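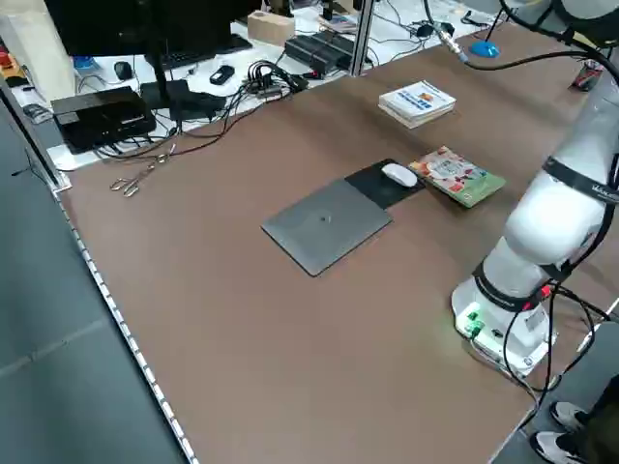 **Desk stuff, and how it works**

Ever looked at a messy desk and wondered what it all does? Quick tour. Ready?

**Laptop.** A whole computer that folds shut like a book. Screen on one side, keys on the other. Gray ones, black ones, pink ones with stickers. Shut the lid and most laptops go to sleep. Not off! Just napping, so they use less power.

**Mouse.** Lots of them have a tiny light underneath. A little sensor takes pictures of whatever is under it, super fast, over and over. The mouse compares the pictures and works out which way it moved. Clever.

**Mouse pad.** So why bother with one? Well, shiny glass is hard for a mouse to "see." A pad gives it a nice even surface. Also feels good on your wrist.

**Cables.** Some carry power. Some carry messages. Some do both at teh same time! Leave them loose and they tangle, becuase a long bendy thing has lots of ways to cross over itself and not many ways to stay straight.

**Hub.** One plug in, lots of plugs out. Like a power strip, but for computer gadgets.

**Books.** No battery. Never need charging. Paperbacks have a soft cover made of thick paper, and the pages are usually glued in along the spine. Thin booklets often get staples instead.

**Try it:** pick one desk at home (ask first). Find every cable and follow it with your finger, end to end. Don't unplug anything! Draw a map of what goes where. Use a different color for each one.

Ida Reuter, 6 June 2024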